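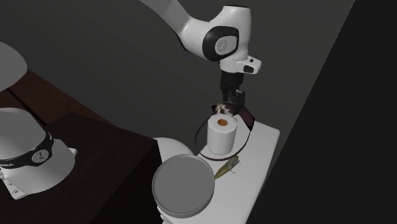
Hae-won Yoo wrote in after my last column to say that if I loved the old ferry so much I should have ridden on it more than twice a year, and that she for one would be taking the bridge to Flundirell and getting there in time for lunch. She added that the best motorcycle journey is the one where you aren't sick over your own tank bag.

I have read this letter several times and can't find the hole in it. I did ride on the ferry about as often as I visit the dentist, and I was sick on it in a proportion of cases I'd prefer to keep private. All the same, I want to put in a word for the slow way round, and for the general business of being held up, which touring riders have spent a great deal of money trying to abolish.

Take the bridge first. It opened in the autumn, it is very handsome, and it removes from the run between Perkemstead and the coast the only part anybody ever told stories about. You used to come down the hill past the boatyard, join a queue of vans and caravans, switch off, and wait. The wait might be ten minutes or it might be most of an afternoon, depending on the tide and on whether the ramp was sulking. In that time you took your helmet off. You ate something regrettable from the kiosk. You looked at other people's motorcycles, and they looked at yours and told you what was wrong with it.

I learned how to adjust a chain properly in that queue, from a man on a very old twin who couldn't bear to watch me leave with mine as it was. I also learned that my panniers were on the wrong sides. They had been on the wrong sides for three summers. Now I go over the bridge at fifty in a crosswind and learn nothing whatever.

The bike has gone the same way as the road. My present machine is a Hemmont, bought second-hand with 3926 miles on it, and it's better than I am in every respect. It has heated grips, heated seat, a screen that goes up and down at the touch of a button, and a fuel gauge that tells the truth. The one before it had a reserve tap, and you found out you needed it when the engine died in the outside lane. You'd reach down with your left hand, in a thick glove, feeling for something the size of a boiled sweet, while a lorry took an interest in your number plate. I don't miss that at all, if I'm being fair. But I did know where every petrol station was between here and Dalen, and who ran it, and which of them would let you use the staff toilet.

Kanini Ogola and I rode to Dalen together last March, she on a single that she insists is nearly new, in the sense that most of it has been replaced. The distance is 174 miles if you go the way the sat nav wants. I went the way the sat nav wanted. Kanini doesn't own one. She had a page torn from a road atlas, in a plastic sleeve, and the page stopped some way short of where we were going because Dalen is on the next one.

I arrived at ten past one, parked, had soup, and sat in the hotel bar feeling smug, then bored, then slightly worried. She arrived at twenty to six. She had been through a ford she described as "optional", followed a gritting lorry over the tops, stopped at a farm to ask the way and been shown a barn with two sidecars in it, one of which she was by then thinking of buying. She talked about it through dinner. When she had finished she asked me how my ride had been and I said, "Fine, thanks. Dual carriageway, mostly."

It's easy to get sentimental here, and I'm aware that somebody who has been rained on for a whole day outside Perkemstead with a snapped clutch cable may not see the charm. I have been that person. I stood under a tree that leaked and said things about the British motorcycle industry that I'd stand by today. Breakdowns are not character-building; they're cold and they cost money, and the recovery man always wants to tell you about a worse one. If a manufacturer can spare me that, it can have my deposit.

My complaint is more about the hurry that seems to come with all this competence. A bike that could cross a continent gets used to cross it by Thursday. I meet riders at the café on the Flundirell road who can tell me their average speed from Monday to Wednesday to one decimal place, and who did five countries in a week, and when I ask what the third one was like there is a pause. One of them told me the third one had "good surfaces". So does my kitchen.

Then there's the luggage. On my first long trip I took a canvas roll and a carrier bag. Last year I packed a compressor, a drone I have never flown, and three ways of making coffee, in case I should find myself in a part of Europe where they don't sell it. The whole lot goes in aluminium boxes so wide that I can't get between two bollards. I used to be able to stop anywhere. These days I circle villages looking for somewhere flat and firm enough to put the stand down, and by the time I find it I've left the village.

So I've made a modest rule for this season and have already broken it once. No day longer than 200 miles. At least one stop in every day at a place I hadn't planned, and a petrol station doesn't count unless a conversation takes place. Sat nav off for the last 30 miles, when it can do the least damage. I tried this on the first dry Sunday of the year and ended up in the yard of a firm that sells gravel, where the man on the gate asked if I was lost, and we had quite a nice chat about his brother's old Hemmont, which leaked.

As for the ferry, she's tied up at the boatyard with a notice on her, and there's talk of a restaurant. Hae-won, if it opens, I'll stand you lunch. I'll have something plain, and sit near the door.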